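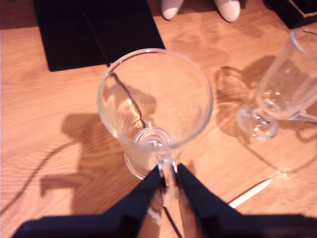 Call for participants: help us compare grippers on glassware

Fakix is a small workshop in Forkcombe where we try out robot grippers, mostly on the sort of things people keep in a kitchen cabinet. We are looking for people who would like to come in and drive a pair of arms for us, and we would be so pleased if you thought of applying. You don't need to be an engineer. Some of our steadiest operators came to us from pottery, dentistry and piano teaching (and one from a bakery!), and they have taught us a great deal about how a hand goes up to something breakable.

What the study is about

The Rornimen comparison sets 2 kinds of fingertip side by side on the same tasks. One is the long, tapered finger we have used since the workshop opened, and the other is a softer tip that we cast ourselves and are rather fond of, though we try not to let that show in front of participants. We want to know which one people find easier to use on clear glass, which is hard on cameras and hard on nerves. You will be asked to take a mug by the handle, to lift one from the inside, to turn it a little and to set it down again close to its neighbor without the two touching. Glasses do get broken now and then. We buy them by the case and you will never be charged for one, so please don't let that worry you.

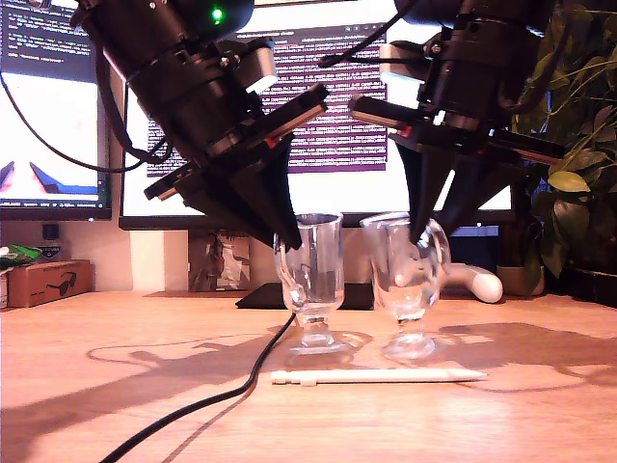 We keep a record of every attempt, and so far the Kaczorowski log, named for the street our first workshop was on, holds 1627 of them. That sounds like plenty until you sort it by operator and see that most of it comes from the same few pairs of hands, ours included. We would like new hands, left-handed ones especially, and people who have never touched a controller in their lives.

What a visit is like

You will have a chat with us first, then a practice period with plastic cups, for as long as you like. After that come 40 scored attempts, split evenly between the two kinds of fingertip, with a good break in the middle. We'll change the fingertips over while you have your coffee. At the end we ask you to fill in a short form about what felt natural and what made you grit your teeth. Please be frank on the form. The remarks we have learned the most from were fairly grumpy ones.

Plan on most of a morning or most of an afternoon. We pay a flat fee at the end of the visit, and we cover bus or train fare if you bring us the ticket.

Who can take part

Anyone 18 or over who can sit comfortably at a desk and use both hands. Glasses and contact lenses are fine. If you have a tremor or limited grip we would still love to hear from you, and we can talk over which controller would suit you best. Some experience with game controllers is welcome and so is none at all. The one thing we do ask is that you haven't worked for a company that makes grippers during the past 365 days.

What we keep

We record the arm movements, the views from the cameras on the workspace and your answers on the form. Your name is stored separately from all of it, and you may ask us to delete your attempts at any time before the comparison closes in July.

How to apply

Write to the Fakix front desk, or drop in, and tell us a little about yourself, which hand you favor, and whether mornings or afternoons are better. A few lines will do, although we enjoy the long letters too. We reply to everyone, sometimes a bit slowly. The workshop is up one flight of stairs and there is an elevator at the back of the building; ring the lower bell, as the upper one belongs to the dentist.

Posted 5 Feb 2026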